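Leave the Kitchen Table Alone

Every few years someone writes a piece saying the kitchen table is finished. People eat on the couch, the argument goes, or standing at the counter, or in the car, so the table is wasted floor space and ought to be replaced by an island with stools. I have read at least four of these, and the builders have clearly read them too. When we looked at new houses in 2023, only one of the floor plans had a place to put a real table. The others had an island with a sink in the middle of it, which means that half of it is always splashed.

I think this is a mistake, and I want to make the case for the plain, ordinary table, the kind with four legs and nothing built into it.

My own came from a secondhand store in Flesach that closed the following December. It cost more than I wanted to pay and less than a new one. It seats 6 if two of them are children. One end has a burn the size of a coaster from before my time, and there is a row of small dents along one side where somebody once clamped something to it, probably a meat grinder or a pasta maker. I have never tried to sand them out.

In a normal week that table is used for breakfast, homework, bills, folding shirts, cutting wrapping paper, repotting plants and one long argument about the phone plan. Dinner happens on it perhaps four nights. The people who say the table is dead count only the dinners. If you measure a table by how many formal meals are served on it, of course it looks like a bad deal. You could rule out a porch the same way by counting how often anyone throws a party on it.

What makes a table good is that it has no assigned job. A desk tells you to work. A counter is at the wrong height for anything except chopping, and a coffee table is at the wrong height for everything. A table of normal height, with a chair pulled up to it, will take whatever you put down. You can sit there for two hours without your feet going numb, and I can't say that about any stool I have met. My mother-in-law, who has a bad hip, can't get onto a stool at all. When we visit friends who have only an island, she ends up in an armchair across the room with a plate on her knees while everyone else talks above her.

The usual answer is that small homes don't have the room. I lived for six years in an apartment on the second floor over a dry cleaner in Ilance, and it had one main room that measured a little under 500 square feet with the kitchen included. We had a table. We didn't have a couch. Friends thought this was odd until they had been over a few times, and then they stopped mentioning it. If I had to choose again between the two I would choose the same way. You can read at a table, eat at it and work at it. You can't do much on a couch except sit, and after an hour or so you are lying down.

There is also the folding table and the wall-mounted flap, which small-space magazines love. I owned a flap made by a company called Baek. It was well built and I have nothing against it as a piece of hardware, but I will tell you how it went. For the first month we folded it up every night. After that it stayed down with mail on it, and it was still too narrow for two plates and a serving dish. Furniture that has to be set up before each use ends up being used less, or it ends up being left out, and then you might as well have bought the bigger one.

I will give the other side some ground. A table collects junk. Ours gets cleared on Friday evening and is covered again by Sunday. An island does this as well, but an island is in the cook's way, so it gets cleared faster. It is also true that a big table in the wrong spot makes a kitchen miserable. My parents had one that you had to turn sideways to get past, and my father bruised the same hip on the same corner for years.

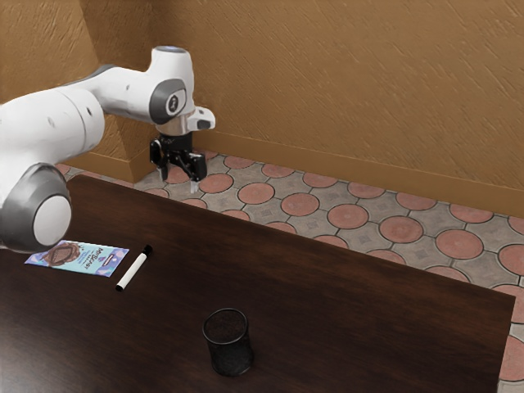
A dark brown wooden table.

Finish matters more than people expect, and I'd like to see more said about it. Dark wood shows flour and dust, and pale wood shows coffee. Glass shows everything. I prefer the dark because dust wipes off and coffee doesn't, but I have friends who feel just as strongly the other way. Whatever the color, I would stay away from anything so shiny or so expensive that you find yourself telling guests to be careful. The neighbors on our old street had a beautiful table from Nimar with a felt pad on it, a plastic sheet over the pad and a cloth over the sheet. I ate there many times and couldn't tell you what the wood looked like.

As for size, buy for the number of people who live in the house plus 2. Anything larger turns the far end into a shelf. For Thanksgiving you can push a card table up against it and put a cloth over both, the way everybody's grandparents did.

My complaint is mostly with the builders. A family that buys a house with an open patch of floor near the stove can put an island there later, or a rolling cart, or leave it bare. A family that buys a house with a stone block bolted down in that spot, with pipes and wiring running up through it, has had the decision made for them, and it costs thousands to undo. The house we finally bought is older and the kitchen cabinets don't match. It has a square of worn linoleum under a window, and the table fits on it with enough space left to pull out a chair on three sides. The fourth side is against the wall, and that is where the mail goes.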